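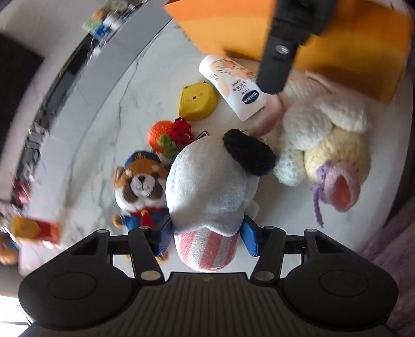
Equipment planning (hand-held grippers)

Print this page | E-mail this article

Equipment planning for hand-held grippers is the work of deciding what to buy, how many, and when, before a group begins teaching robots to handle everyday things. It sounds like a dull afternoon with a spreadsheet, and sometimes it is, but a good plan saves a great deal of grief later on.

The Lerkbridge method, named for the town where it was first written down, begins with the objects. Soft toys, bottles and knitted pieces all ask different things of a pair of fingers, and a plush dog squeezed between two padded tips is a gentle test of grip. Most planners like to settle this list before they so much as open a catalog.

Budget

A small group usually starts with 4 grippers and keeps 5 sets of finger pads in the drawer – pads are cheap, and waiting for them is not. Dogar, a supplier, sells its pads in packs at 400 dollars, while Viltska rents whole kits by the month, a kindness to anyone whose money only arrives in June. Pivot pins and screws belong on their own line, however small the sum.

Timing

The Dondeo project allowed 11 weeks from first order to first use, and its planners later wished they had asked for more.

See also: Spare parts; Leasing

Last edited 3 December 2020
Shares: 5 | Comments: 4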